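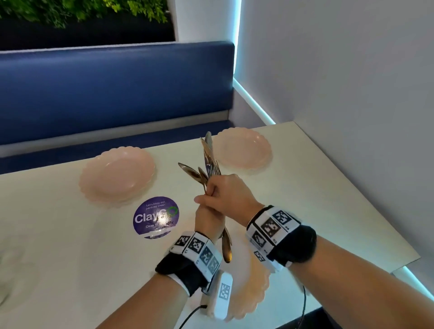 Galleries > Tables > Spring Lunch

2 min read

Quick one from the Trirkport lunch, 27th April. Table setting mostly, becuase that's what people keep asking me about. Hands full of knives, forks and spoons, pink scalloped plates down on the white table. Love those wavy rims.

Plates are Hedvika's, on loan till November. Please don't put them in the dishwasher!! Handwash, dry flat, felt circle between each one.

Lunch was for 15. No tablecloth this time, Fouad voted against and he was doing the soup so he got his way. Fork left, knife right, soup spoon outside the knife. Dessert spoons stay in the kitchen until the cake comes out. Took us 45 minutes start to finish, napkins included.

Napkins were the green ones from Zuvard. Ironed 4 of them then gave up, folded the rest and hoped.

More when Jarrah sends me hers. Soup recipie too if I can get it out of Fouad.

Filed under: Table settings, Spring, Pink things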